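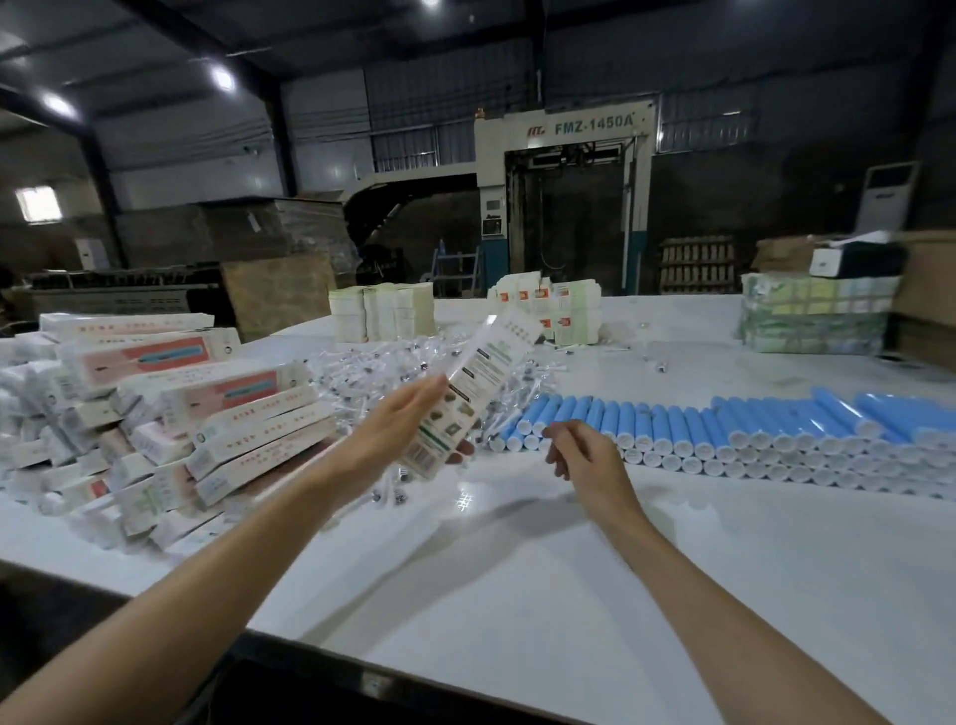

Figure 1. Blister card in hand over a worktable with boxed goods.

4. What happened when the tokens met the rent

I went into this part of the study expecting to write about voting. Stutora is set up as a member-run platform for short paid jobs (shelf filling, packing, moving furniture, a bit of bookkeeping), and everyone who finishes a job gets paid partly in ordinary money and partly in a token that also works as a vote. That was the piece I found exciting! I had read the founding paper twice before I ever got on the bus to Jondotstead, and I had a whole interview guide full of questions about proposals and quorums and who speaks up at meetings.

Most people wanted to talk about rent. Hardly anyone had a bad word for the token itself, they just couldn't hand it to a landlord, and so the first thing they did after a job was look for somebody who would swap it for cash. By the time I arrived there was a small and very lively trade going on in the platform's chat channel, with its own habits and its own slang. A "warm" token was one you had just earned and wanted rid of. A "cold" one had been sitting in somebody's account for months, usually with a plan attached.

The ledger is public to members, and Oğuzhan Bozkurt kindly helped me pull the records into a form I could read. Of the 642 accounts open when we took our copy, almost 294 had moved their tokens on within a week of getting them. I say "almost" on purpose here. Some members keep more than one account, which the rules allow, and we couldn't always tell a sale from a person shuffling tokens between their own pockets. Müzeyyen Kaplan and I went through the doubtful ones separately and then argued over them (at length, and over several very good lunches), and where we still disagreed we left the account out.

So where did the votes go? I had a guess, and it was wrong. I thought they would pile up with people from outside who had money and liked the idea of owning a slice of something new. There were a few of those, sure. But the biggest buyers we found were long-standing members with steady jobs elsewhere, people who took a Stutora shift now and then and could afford to wait for their pay. One of them told me she had started buying as a favor to a neighbor and then just sort of kept going. She had never voted. When I asked if she meant to, she laughed and said she supposed she ought to find out how.

This matters for the argument in Section 2, where I followed Hanne Hakala in treating a work token as a kind of patient claim on the platform. Her model has everyone holding for a while and then deciding, which is fair enough if everyone has a cushion. In Jondotstead the cushion was exactly what separated the holders from the sellers. A vote that comes bundled with your wages gets treated like wages, and I should have seen that coming, having spent my own student years selling meal vouchers at a discount to anyone who would take them.

The platform's stewards did notice. In December they tried a fix: a share of each new token would be locked for a season, so you could vote with it but couldn't sell it. Maeve Breathnach, one of the stewards, walked me through the thinking, and she was careful to say that it was a compromise between people who wanted the whole thing locked and people who wanted nothing locked at all. The chat channel took about a day to come up with a way around it. Members began selling promises, meaning I pay you now and you hand over the token when it opens up, and you vote the way I ask in the meantime if I ask. The promises were written out in plain messages with no contract behind them, and as far as I could find out people mostly kept them.

I want to be careful about how far to push this. We studied 2 platforms, and the other one, Plomov, pays its members monthly and in cash, with votes handed out one per person and no market in them. Turnout there was better. But Plomov is also older, its members mostly knew each other before they joined, and it meets in a room with a stove and cake. I can't pull those things apart with the material I have, and I'd be wary of anybody who said they could. Siobhán Ó Gríofa, who read an early draft, thinks I'm too gentle on the token and that the Plomov comparison settles it. We still disagree, and her own reading is set out in the reply printed after this paper.

The next section takes up the voting records themselves, starting with the proposal to change the fee on small jobs.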